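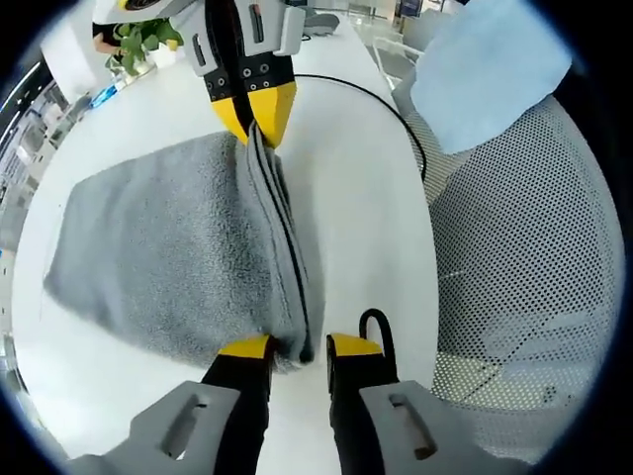 Grey towel between the two hand-held grippers, white table, glass panels in the distance, mid-morning.

March, hand-held pair, fingertip change and check

Both grippers went back together this morning with the new yellow tips. The old ones had gone shiny on the inside faces and towels were sliding out when we pulled a fold tight. Rūta noticed it first, on the thick edges, where there are several layers to hold and the fingers don't close as far.

Tips are the softer Drusetti ones. They push on over the black finger and need a small screw at the back. Don't do the screw up hard. I split one doing that and we only have 2 spares left in the drawer. Finger tight on the driver, then a touch more.

While they were apart I cleaned the slides. Lint again, mostly packed in behind the finger mounts, grey and blue. Brushed it out dry. I know the Adomaitis sheet says to oil the rails but oil and terry lint make a paste, and I spent an afternoon scraping that out in the winter. Leave them dry.

Trigger travel on the left unit was uneven: it stuck a bit before closing, then jumped. The spring had come off its peg. Put back, feels the same as the right one now.

Finger opening, both units, set with the 55 mm block. Left was fine. Right was closing slightly to one side, so I loosened the housing screws, squared it against the block and did them up again. Marleny checked it after me with the feeler gauge and was happy.

Cable: still the weak point. The loop at the top of the finger has to stay loose enough to let the finger open all the way, but it catches on towel loops if it stands up too far. Tried it shorter on the right unit and it pulled at full opening, so I put it back to the old length. A bit of sleeving might do it — ask Mulness whether they stock the thin stuff.

Test was the usual, one towel, pinch at both ends of the gathered edge, lift, hold, put down. Did 12 of those. No slips. One poor grip on the seam, which I put down to me coming in at an angle.

The counter on the left unit reads more than 1000 closings since it was last zeroed. Zeroed it again today, so the new tips can be judged on their own. The right unit's counter doesn't work and hasn't since it came back from Drermont.

To do:
Order tips, same type.
Sleeving for the finger cables.
New battery for the right unit's counter before we blame the board.
Put the 55 block back in its box. It's on the windowsill.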